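Minutes of the May meeting
Jimard Court Tenants' Association
Held in the ground floor community room. Called to order at 7:05 p.m.

Attendance: 18 households, which meets the quorum of 12. Officers all present. The managing agent, Bimico, sent a written statement and no one to stand behind it.

1. Minutes of the last meeting

Approved with one correction. The draft said that Bimico had "agreed to fix" the rear entry lock. What Bimico said was that it would "look into options." The secretary was asked to use the agent's own words in future, as the difference has now cost us a winter.

2. Laundry room: proposal to switch to card payment

The chair summarized the Vonavent proposal, circulated by Bimico last month. Under it, the coin washers and dryers would be taken out and replaced with new machines that work from an app or a reloadable card. The building would sign up for a fixed term. Vonavent would own and service the machines and pay the building a share of what they take in.

The mood of the room was doubtful. Points raised, in the order they came up:

The brochure says residents will "save time and money." It does not give the price of a wash. Two members had called the number on the back page and were told pricing is "set per site." One of them asked who sets it and was told the site team. Asked who the site team is, the person on the phone offered to send another brochure.

The share paid to the building is described as "up to" a certain level. A member who used to do the books for a dry cleaner said that "up to" includes zero and that she would not sign a lease on a parking space with that wording in it.

The card has to be loaded in set amounts. Whatever is left on it when someone moves out stays there unless they apply for it in writing. A few people thought this was a small matter. Others thought that small matters of this kind are how the company makes its living.

Not everyone has a phone that will run the app, and the signal in the basement is poor at the best of times. Bimico's statement says the signal "has been assessed as adequate." A member went down during the break and could not send a text from beside the dryers. He could from the stairs.

In favor: the present machines are old, two dryers are weak, and the change machine eats bills. One member said she would put up with almost any system in which the dryer dries. Several people agreed with that, including some who had spoken against the proposal.

The chair reminded the meeting that our current supplier, Smits, has never been asked for a price on new coin machines. Bimico's statement describes the Vonavent proposal as "the result of a full market comparison." No comparison was attached. The secretary has asked for it twice.

Moved and seconded: that the association opposes signing with Vonavent until the price per wash, the building's share and the length of the term are all given in writing, and until Smits has been asked to quote. Carried, 15 to 2, one not voting.

3. Heating charges

The secretary reported on the winter heating charge, which came to $536 per apartment on the standard share. This is $69 more than the winter before. Bimico puts the whole increase down to fuel prices and weather.

Members were not convinced. The winter was not especially cold, by most people's memory, though the chair pointed out that memory is not a thermometer and that we should get the figures before we say so in a letter. The fourth floor had windows open in February with the radiators going full blast. The first floor had space heaters on. If that is a balanced system, the secretary said, she would like to see an unbalanced one.

Bimico's statement says that the system was "inspected and tuned" in the fall. A request to see the work order was answered with an invoice, which shows a visit and a charge and has nothing written in the box for work done. The meeting asked that a copy of the invoice be kept with these minutes.

There was some discussion of whether individual meters would help. A member who lived in a metered building before this one said his bills went down the first year and up every year after. Another said that meters only tell you what you are paying for and do not make the boiler any better. No motion was made. 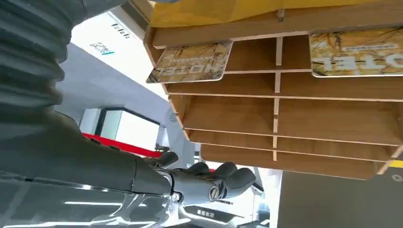
Can a tenant refuse to pay the heating charge until the work order is produced?

The secretary's advice was to pay on time and send a short letter with the payment saying that the amount is disputed and why. Holding back the money puts the tenant in arrears under the lease, whatever the rights and wrongs of the bill, and late fees start after the grace period. A sample letter will be left in the mail room.

A member said this amounted to paying first and complaining afterward, and that Bimico is quite comfortable with that arrangement. The secretary did not disagree. She said that letters from a good number of households on the same point are harder to lose than one, and that the lease gives us the right to see the records behind any shared charge if we ask in writing. So far only the association has asked. The meeting agreed that each household willing to do so should ask on its own account as well.

Moved and seconded: that the association request the fuel delivery slips and the fall work order, with a reply wanted before the next meeting. Carried with no votes against.

4. Rear entry lock

Still broken. Bimico's statement says a part is on order. It said so in the last statement too. A member asked what the part is. It is not named.

The door can be pulled open by anyone who leans on the handle and lifts. Packages have gone missing from the back hall. Bimico has put up a sign asking residents to make sure the door is closed behind them, and the meeting would like it noted that the door does close. It is the lock that does not lock.

It was suggested that we get our own quote from a locksmith and send it to Bimico with a request for the work to be done. The chair was not sure this would move anything but could see no harm in it. Agreed.

5. Bicycle storage

A short item. The hooks in the bike room are all taken and a number of the bikes have flat tires and a coat of dust. The proposal was to tag every bike and clear any not claimed after a month. One member objected that the last time this was done, his bike was tagged, claimed, and removed anyway. The chair said that was under the previous agent. The member said it was the same bolt cutters.

Agreed to put tags on and to have the list of claimed bikes held by the association, with a copy to Bimico. No bike to go without two officers having checked the list.

6. Other business

Recycling: the blue bins are being emptied into the same truck as the trash, according to a member on the second floor whose kitchen faces the alley. Another member said some trucks are divided inside. The secretary will call the hauler and ask. Until then people should go on sorting.

Noise: a reminder that quiet hours begin at 10 p.m. This was asked for by one household about another, both of them present. The chair declined to take it further in open meeting.

Dues: the chair said that dues remain as they are. A proposal to raise them to pay for color printing found no second.

7. Items carried forward

Secretary to write to Bimico on the Vonavent terms, the market comparison and the heating records.
Chair to ask Smits for a quote on coin machines.
Secretary to leave the sample letter in the mail room.
Officers to get a locksmith's quote for the rear door.
Officers to tag the bikes.
Secretary to call the hauler about the blue bins.

Bimico will be invited to the next meeting, as it was to this one. A member asked that the invitation say there will be coffee. Agreed, though it was felt that the coffee was not what kept them away - and that there had been none tonight either, the urn having gone back to the store room without its lid.

Adjourned at 8:50 p.m.

Corrections to the secretary in writing, please, before the next meeting.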